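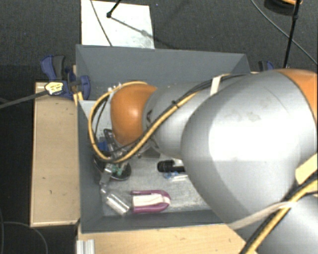

Tedlow, March

Tedlow Community Board > Living Together > Shared meal at the hall: one table or many?

brijesh_thakur
Good evening to all. I am living in Tedlow for 3 years now, and I want to ask the opinion of people here before the next planning meeting for the neighbours' dinner.

Last year each group had its own table along the wall. There was a table with Nepali food, a table with Filipino food, the Sudanese families beside the stage, and the Country Women's ladies with the scones near the door. It was very colourful and the food was excellent. But I noticed that most people took a plate, said thank you and went back to sit with the same people they came with. I did it also, I am not blaming anyone.

My proposal is long tables with mixed seating. You take a card at the door and the card has the name of a tree or a bird on it. You sit where your card says. Families with small children stay together, of course. What do you think?

wattle_and_daub
I like the idea in theory, Brijesh, but I'd hate it in practice. My mum is 81 and a bit deaf. If you sit her with strangers she will smile for two hours and go home worn out. She came last year because she knew who she'd be next to.

brijesh_thakur
Thank you, this is a point I did not consider. Perhaps the card can be for two persons, so that nobody sits alone among strangers. Would your mother accept it if you are beside her?

wattle_and_daub
Probably. She'd want to be near the kitchen end too, the speakers are at the other end and they squeal.

Pell
Cards at the door sounds like a work training day. Grown adults can choose where to sit. You can't make people mix by giving them a picture of a magpie.

brijesh_thakur
I understand, but I do not fully agree. When I came here I worked nights at Goel and I knew only the men on my shift. I wanted to meet other people and I did not know how one begins. In my first town in this country I went to two such dinners and at both I ate standing up, beside the tea urn. If somebody had given me a card with a magpie I would have been very grateful.

Pell
Fair enough. I'd still make it optional. Put out some tables with cards and some without.

harbourmum
Pell if it's optional then the same people do it every time and the rest don't. We tried "optional mingling" at the school welcome night and it was six of us plus the principal.

My kids don't care where they sit, by the way. They were under the stage all night with the Deng boys. My daughter came home asking for kisra and I had to look up what it was.

Pell
Well, there's your mixing, and no cards.

harbourmum
They're seven. I'm not going under the stage at my age.

Unus
I was on the food roster last year so let me talk about the dull part. Separate tables exist because of the food rules. The halal dishes and the vegetarian dishes must keep their own spoons, and when everything was on one long bench (the first year, before most of you) the spoons moved. Two families stopped coming and I don't blame them. So please, whatever you do with the chairs, leave the serving tables apart and labelled.

brijesh_thakur
Yes, I agree completely. My own family is vegetarian and my wife asks me about every spoon. I was speaking only of the seating, I should have written it more clearly.

Unus
Then I have no problem with it. Labels in English plus the language of the cook would be good. Last year a few labels said only "curry", which helps no one.

old_ferry_road
Reading this with interest. What bothers me more is the speeches. We had three and every one of them told us how well we all get on. I get on fine with my neighbours. I'd have got on with them better if the rice was still hot.

harbourmum
Seconded!! One welcome, one thank you to the cooks, eat.

Pell
Something we agree on.

wattle_and_daub
The acknowledgement of country should stay, and it should be first. It was done beautifully last year and it wasn't long.

old_ferry_road
No argument there. I meant the other ones.

trudham_lurker
Hi, I'm from over in Trudham, hope it's OK to post. We do ours in the park and everybody brings a chair. The chairs end up in a big untidy ring and people move when they get bored with who they're next to. No cards needed. But we get wind, and one year we got hail.

brijesh_thakur
You are very welcome here. I like the ring. Our hall is long and narrow, so I think it would become more like an egg. Does it happen that some people stay outside of the ring?

trudham_lurker
Yes, mostly the teenagers, and some of the older men stand by the barbecue. I suppose the barbecue is their table.

Pell
Is there any money for this? Hire of extra trestles isn't free.

Unus
There is $2,005 left in the hall fund, and trestles were $100 last time, with delivery.

brijesh_thakur
Thank you Unus. So here is my changed proposal, and please correct me if I forgot something. Serving tables stay separate, with full labels. The seating is long tables, with cards for pairs. The last 3 tables at the kitchen end have no cards, for those who prefer it. The acknowledgement comes first, then one short welcome, then food.

wattle_and_daub
Mum and I will take a pair card. I asked her tonight. She wants a kookaburra.

Pell
I'll be at the kitchen end.

harbourmum
Who is drawing the birds? My eldest can do a decent galah but her trees all look like broccoli.

brijesh_thakur
Please tell her yes to the galah. I will bring the cardboard to the meeting, it starts at 7 pm, in the small room and not the main one, because the dancing class has the main one.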